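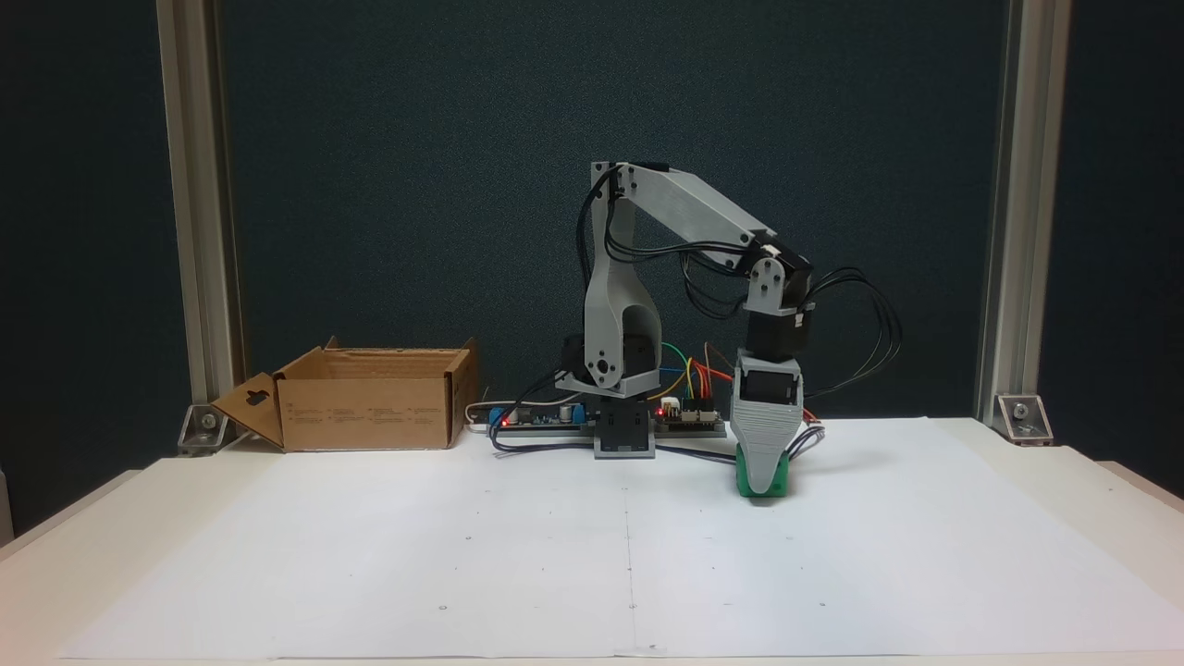 Last updated: 3 December 2019

I have bought more desks than any sensible person should, so when I tell you the Vudlow is the one I plan to keep, please know it comes after a fair amount of trial and error (and one wobbly pine thing that my sister finally took off my hands). I've had it since April and it gets used every single day.

What sold me was the plain white top. Small things show up on it beautifully – I used to lose so many parts on my old walnut desk! It also makes the whole corner feel brighter, even on a gloomy afternoon. The flip side is that it shows every smudge of pencil and every coffee ring, so keep a damp cloth handy. Mine has wiped clean each time, apart from one faint ink mark near the back that I've decided to live with.

Putting it together took me 2 hours, with a long break for lunch. The leg bolts are a little stiff and the instructions are tiny, but everything lined up in the end. I paid $198, and delivery took 7 days.

I did look at the Trakel too, and it's a handsome desk, but it was too shallow for me. I like room to spread a project out.

If I could change one thing, I'd add a drawer. Otherwise I'm very happy with it, and my neighbor has already been over twice with a tape measure.

– Shahnaz Pathirana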